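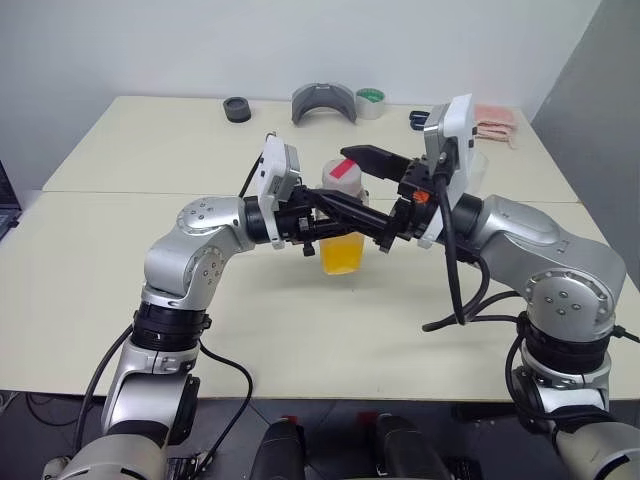
ondieki_shop
January 23, 2018
Decanting question. I buy orange floor cleaner concentrate by the drum and split it into smaller bottles. My supplier switched me to translucent plastic, same kind as the one on the table, where the yellow-orange liquid shows through the lower half and the upper part looks milky. Can I read a fill level through that wall, or do I need a printed scale?

truvthorpe9
Readable if the liquid has color. Mark the level with a paint pen at eye height on a flat surface. Clear product is another matter — you will want a scale.

plolura
Disagree on the paint pen. Citrus concentrate took mine off in 19 days. Scratch a line or weigh the bottle.

truvthorpe9
Which pen? Mine have held since July.

plolura
Cheap one, no brand on it. Still would not rely on it.

Ermira Matić
Weigh it. Tare the empty bottle, fill to target, write the net weight on the tag. I hang a red tag near the neck for anything undiluted, similar to the red one in the photo. Never fill to the brim, the stuff expands in a warm closet.

ondieki_shop
How much headspace?

Ermira Matić
9 percent on mine. Check the data sheet.

preltness_35
Keep it out of sunlight too. Translucent walls pass more UV than opaque ones.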